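Plullidham cup library opens its shelves again for the season

March
By the Sakilska Town Pages staff

Anyone who has ever hosted a birthday party, a wake or a street supper knows the moment when the guests are at the door and there is nothing left to pour the lemonade into. The cup library at Plullidham was set up for just that moment, and after a quiet winter it is lending again, with more to choose from than it had last fall and a longer list of people hoping to borrow.

The idea is as plain as it sounds. Households, clubs and classrooms sign out a crate of cups, use them, wash them and bring them back. There are 34 crates now, each one packed with 20 of the same kind, and a few boxes of odds and ends for people who like a mixed table and don't mind if the colors argue a little. Borrowing is free for anyone living in Sakilska or out along the Dallier road, and there is a small deposit for everyone else, which comes back to you with the receipt.

 Plastic cups in soft greens and blues have always been the favorites with families, and it is easy to see why - they are cheerful, they stack well, and they forgive a tumble off the porch steps. The paper cup with a lid still has its friends too, mostly among people who take their drink along with them on the walk home.
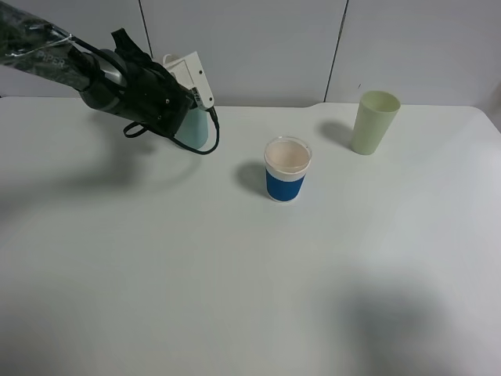
A paper cup with a dark blue band and a clear lid, with a pale green plastic cup farther back on the table.

Last year the library lent out 2,855 cups between spring and the first frost, and the hope this time is to reach 3,000, which would be a lovely round number to put up on the board by the door. The biggest single order so far has come from the Nava summer fair, which has asked for five crates and would happily take a sixth if one can be spared. The school picnic and the choir supper are already in the book as well, so if you have a date in mind for June it would be wise to get your name down soon.

Color turns out to matter more to borrowers than anybody expected when the library began. Teal goes first, nearly every time, and the pale green is usually not far behind it. Several families have taken to giving each child a different color for the afternoon, so that there is no quarreling over whose drink is whose, and we are told it works very well up to the age of ten or so (after which, it seems, they all want the teal one).
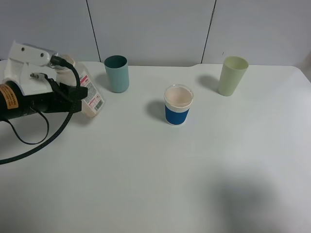 Paper cups with lids are handed over for keeps, of course, and the library asks only that people take what they need and leave the rest for the next party. Everything else should come home clean and dry, with no lids or straws left inside, and stacked no higher than the rim of the crate. A cracked cup is no great matter - just put it on top where it will be noticed, and it will be swapped for a sound one before the crate goes out again.

The library is open in the afternoons until six o'clock, by the side door of the Plullidham hall. Crates can be reserved at the desk, and bringing along an old towel for the ride home will keep them from rattling all the way back to Dallier.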